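Posted in: Work, Grumbles
4th August - by the night shift

So Trisano is getting robots. Management signed with a firm called Fludus in the autumn, and by the end of the year there'll be machines taking linen and meal trays up and down our halls. We were told this in a 25-minute meeting with 15 slides, and the word "freed" came up a lot. Freed to do what, I asked. Spend time with residents, apparently.

I've heard that one before. When the medication charts went onto tablets we were promised the same thing, and what we got was more charting.
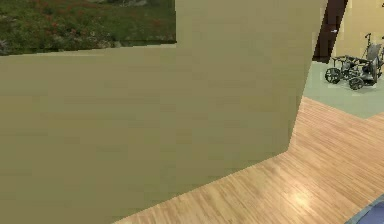
What bothers me is that all the planning so far has been done in software. A simulated hallway doesn't have a resident at three in the morning looking for her husband, or a lino edge that catches every trolley we own. Fludus says the thing has done 630 practice runs that way. Good for it - I'd like to see one on a Sunday with two people off sick.

The aides who push the carts now also notice who hasn't touched their lunch. That's not on any slide. I've asked who picks it up once the carts push themselves, and I'm still waiting to hear.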